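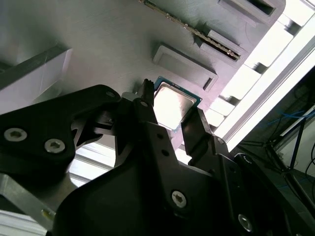

Map notebook, 09/04/2024

Spent the morning on the Hestar sheet, the one where two invented republics each claim the same valley. For anyone joining the project late: Hestar is our made-up continent for testing how readers take in border disputes, and Gil and Fleviser are its quarrelling neighbours. Both were drawn up last October with perfectly sensible frontiers. We have been spoiling them ever since.

Tried the disputed strip in stripes again. At wall size it reads well. At postcard size it turns to porridge, and Fleviser seems to have annexed a barcode. Dashed line next, 2 point, grey. Better, though the eye slides straight over it and hands the whole valley to Gil, whose colour is darker. Swapped the two colours and the valley changed hands without a shot fired.

Version 5 drops the fill and leaves the strip white. White looks like sea. Gil now has a navy, I suppose.

Labels are still a mess. Gil's name fits nicely along its coast; Fleviser has eight letters and a country shaped like a dropped sock. Curved it round the heel. Anything under 3000 square kilometres gets a number and goes in the key, which covers the islands and will annoy whoever proofreads the key (me).

Projection: exported everything from Girar in the equal-area one. The northern province shrank so badly that I went back to check I hadn't clipped it. I hadn't. I'd grown used to it being enormous — so much for the trained eye.

To do: reprint version 5 with pale yellow in the strip. Move the capital of Fleviser off the fold. Decide whether the river is the border or merely near it; the legend says one thing and the line does the other. Also, Girar keeps resetting the scale bar to miles, so check that before anything goes to the plotter.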